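Horenard 卓上ティーチングアームセット HT-2

製品概要

Horenard HT-2は、卓上に設置する小型フォロワアームと、手で動かすリーダ側装置を組み合わせた遠隔操作教示セットです。操作者がリーダ側を動かすと、フォロワアームが同じ関節角に追従し、その間の関節角、グリッパ開度、カメラ画像が一つのエピソードとして記録されます。記録データは模倣学習用の教師データとしてそのまま利用できます。教示ペンダントによる点教示や、座標値を直接入力するプログラミングは本セットの対象外です。

主な用途は、小物の把持、移載、箱入れ、並べ替えなど、卓上で完結する作業の教示です。研究室、高専・大学の実習、生産技術部門での事前検証に使用されています。

セット構成

・フォロワアーム本体(2指グリッパ付き)
・リーダアーム
・制御ボックス Callon C1
・電源アダプタ、USBケーブル、非常停止スイッチ
・卓上クランプ
・収録ソフトウェア Murkirari(ライセンス1台分)

カメラは付属しません。UVC対応品であれば最大3台まで同時に収録できます。機種を混在させる場合は、解像度とフレームレートを収録前に揃えてください。

教示の方式

教示は次の二方式から選択します。

リーダ・フォロワ方式では、操作者はフォロワアームに触れません。リーダアームの各関節に加えた動きが制御周期ごとに送信されます。操作者の手が画像に写り込みにくく、収録時と再生時の見え方の差を小さくできます。通常はこちらを推奨します。

直接教示方式では、フォロワアームのトルクを切り、手で直接動かして軌道を記録します。リーダアームを置く場所がない場合や、短い軌道を確認する場合に使用します。グリッパの開閉はフットスイッチ(別売)で入力します。トルクを切るとアームは自重で下がります。必ず上腕を支えた状態で切り替えてください。

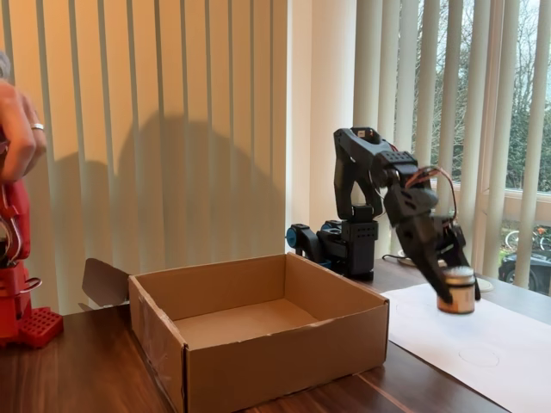
作業面の準備は収録品質に直接影響します。対象物の初期位置は、エピソードごとに意図して変えることを前提に設計してください。初期位置を一点に固定したデータで学習したモデルは、位置が少しずれただけで把持に失敗することがあります。範囲を決めて変化させる場合は、作業面に基準となる印を付けておくと、収録者が交代しても条件を揃えられます。印がカメラに写る場合は、再生時にも同じ印を残してください。

外光の入る部屋では、時間帯によって影の位置と濃さが変わります。一日の中で収録を分割し、各時間帯のエピソードを同程度含めることを推奨します。照明条件を固定したい場合は遮光してください。

収録手順

1. フォロワアームを机の縁にクランプで固定し、ガタつきがないことを確認します。
2. Murkirariを起動し、両アームを原点姿勢に合わせて較正を実行します。
3. タスク名と1エピソードの上限時間を設定します。
4. 開始キーを押し、リーダアームで作業を行います。
5. 終了キーで保存、破棄キーで当該エピソードを削除します。
6. 対象物を次の初期位置に置き、手順4から繰り返します。

途中で把持をやり直したエピソードは、削除せずに「再試行」タグを付けて残すことができます。学習に含めるかどうかは書き出し時に選択します。較正値は電源を切っても保持されますが、クランプ位置やカメラ位置を変更した場合は、新しいデータセットとして収録してください。

単一の把持・移載作業では、100エピソードを最初の目安としています。対象物の種類や置き場所を増やす場合は、条件ごとに追加収録が必要です。

主な仕様

項目:値
フォロワアーム自由度:6(グリッパ除く)
グリッパ:平行2指、最大開度 88 mm
可搬質量:900 g(グリッパ先端、全姿勢)
制御周期:100 Hz
1データセットの最大エピソード数:1,000
接続:USB 3.0
対応OS:Ubuntu 20.04 LTS
書き出し形式:HDF5、MP4、CSV

可搬質量には対象物のみを含みます。指先を交換した場合は、標準指との質量差を差し引いて計算してください。

把持対象について

円筒形の容器は側面を両指で挟む把持が基本です。蓋付きの容器では、蓋と胴の境目に指がかかると滑りやすくなるため、胴の中央寄りを把持する軌道で教示してください。表面が滑らかな金属やガラスには、シリコーン指先カバー(別売)を使用できます。

箱への投入を教示する場合は、箱の縁より上で一度姿勢を安定させてから下降させると、側壁との接触が減ります。軽い箱は接触によって動くことがあります。箱の位置を固定するか、位置の変化自体を収録条件に含めるかを、収録前に決めてください。

安全上の注意

・動作中はフォロワアームの可動範囲に手や顔を入れないでください。
・非常停止スイッチは操作者の手の届く位置に置いてください。
・配線は手首の全回転範囲で引っ張られない長さを確保してください。
・本製品は人との協働作業を目的とした安全認証を取得していません。

別売品

・シリコーン指先カバー(4枚組)
・フットスイッチ
・延長クランプ(天板の厚い机用)
・Hsueh 手首カメラ取付板

取付板はグリッパ直上の取付穴を使用します。取り付け後は可搬質量が減少します。図面と取付手順書は製品サポートページから入手できます。

更新情報

2020年12月24日 Murkirariの書き出し機能に「再試行」タグによる選別を追加しました。10月以前の版で収録したデータも読み込めますが、タグは手動で付与する必要があります。

技術的なお問い合わせ:Horenard 製品技術担当 Chin-lung Chuang
お問い合わせの際は、制御ボックス底面の製造番号とMurkirariの版番号をお知らせください。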